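Drying Rate of Thin Clay Tiles Under Three Cover Materials
Rasmus Sakalauskas and Charalambos Xenos

1. Background
Clay tiles that dry unevenly tend to warp before firing. The Hanodari studio loses part of each July batch this way. We compared three covers — cotton cloth, newspaper and perforated plastic — by measuring mass loss and corner lift.

2. Method
We cut 40 tiles from one block of Grunitz stoneware, each 6 mm thick. Four tiles were left uncovered as controls and the rest were divided equally among the covers. Tiles were weighed every morning and evening until two readings in a row matched.

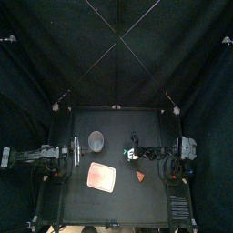
Corner lift was measured with a feeler gauge on a flat glass plate. The highest of the four corners was recorded. The scale was checked against a 1,000 g reference mass before each session.

3. Results
Of the covered tiles, 17 stayed within the lift limit. Most of these were under cotton. Newspaper stuck to several tiles and had to be peeled off, so those masses are less reliable.

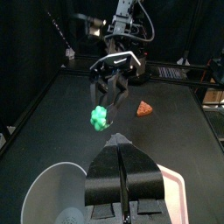 4. Sources of Error
Room humidity was logged only during weighing. Tiles near the shelf edge may have dried faster, and their positions were not rotated.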